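Über uns

Die Gundent Textilpflege ist ein Dienstleister für Hotels, Pflegeeinrichtungen und Privatkunden mit Sitz in Vilitz. Das Unternehmen wird von Elli Juntunen und Arlindo Toledo gemeinsam geführt.

An 4 Standorten werden Kleidung, Bett- und Tischwäsche sowie Berufskleidung gewaschen, gebügelt und instand gesetzt. Der Betrieb in der Trindade-Siedlung verfügt zusätzlich über eine eigene Änderungsschneiderei. Die Abholung erfolgt nach Vereinbarung; je Auftrag werden bis zu 30 Wäschesäcke angenommen.

Gundent bildet in den Berufen Textilreiniger/in und Änderungsschneider/in aus. Bewerbungen für den jeweils kommenden Jahrgang sind bis Juli an die Geschäftsleitung zu richten. Auskünfte zu laufenden Aufträgen erteilt der Kundendienst unter der Durchwahl 651. 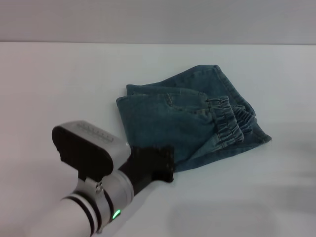 Gefaltete Jeanshose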